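Falum Rose Vanity Table with Oval Mirror

Home > Bedroom > Dressing tables > French style

Range: Falum
Colour: white, with a cream-white top
Price: $1,320
Deposit to hold one: $500
Availability: in store at Testomstead, next shipment due in May

If you've been after a proper dressing table, the kind with curly legs and roses all over the mirror, please come and see this one. We've had plenty of white vanities through the shop over the years and this is the first one that's had all of us wandering over to it on our tea breaks.

The Falum Rose is a full French-style piece, so there's nothing shy about it. The oval mirror is fixed at the back of the table and framed in carved roses and scrollwork, and the carving carries on down to where the mirror meets the top. We love that bit especially - on a lot of vanities the mirror looks as if it was added as an afterthought, and on this one the whole thing reads as a single piece of furniture. Then there's the lacy white trim along the front and the cabriole legs with their little curled feet. It's a lot! It's gorgeous!

The top

The tabletop is a soft cream-white, a touch warmer than the carving, and it looks lovely by lamplight. There's a raised ledge along the back, just in front of the mirror, with a long shallow groove in it. I keep my brushes in mine at home and they stay put. Lipsticks go there too, or a row of rings if you're the sort who takes them off at night and can't find them in the morning.

In front of the ledge the surface is clear and flat, so you can lay out a palette, a hand mirror and a cup of coffee without playing a game of chess every time you reach for something.

The drawer

Open the drawer and you'll find natural wood inside, left pale. I was so pleased when I saw that. Small dark things like hair ties, bobby pins and eyeliner pencils show up straight away against it, and powder spills wipe out with a barely damp cloth. If you'd like it lined, any drawer paper will do, though I'd leave it bare for a while first and see how you go.
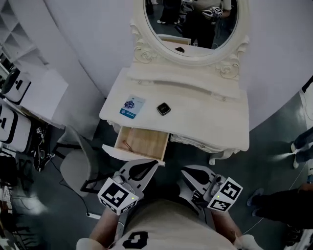
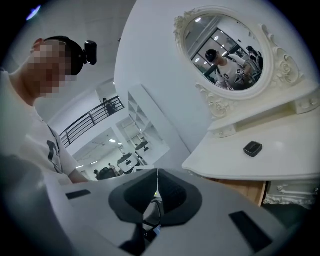 The Falum Rose and its oval mirror, from two angles.

Size and weight

The table is 87 cm wide, so it will sit under most bedroom windows or in the gap between a wardrobe and the wall. Measure the height too if you're thinking of a spot beneath a shelf or a sloping ceiling - the top of the mirror frame is the part people forget.

It takes 2 people to move comfortably. Lift from under the tabletop, never by the mirror frame, and take the drawer out before you start.

Looking after it

Dust the carving with a soft dry brush. A clean makeup brush or a wide watercolour brush gets in behind the petals far better than a cloth does. For the top, use a damp cloth and dry it straight after. Nail polish remover will mark the finish, so put a tray down if you do your nails here (I use an old saucer).

Spray glass cleaner onto the cloth and then wipe the mirror, as drips tend to run into the bottom of the frame and sit there.

What goes with it

The Skiltent stool is the one we'd pick. It has the same curl in the leg and tucks well under the front trim. If you'd like something plainer to calm it all down, the Greco bench in oatmeal linen looks beautiful next to it, and you can fit a basket underneath. Stools and benches are sold separately.

For lamps, go small. A pair of slim ones either side of the mirror is plenty, and you'll want the light on your face and not behind you.

Delivery and pickup

Free pickup from the Testomstead store, through the side gate. Bring a blanket and a couple of straps. We deliver locally as well and will carry it up one flight of stairs - tell us when you book if there's a tight corner at the top.

The mirror comes already fitted and wrapped. Please check the carving over while the driver is still with you, and let us know the same day if a petal or leaf has been chipped. We keep touch-up paint in the matching white.

Other pieces in the Falum range

Falum Rose bedside table
Falum Rose tallboy
Falum full-length mirror
Falum blanket box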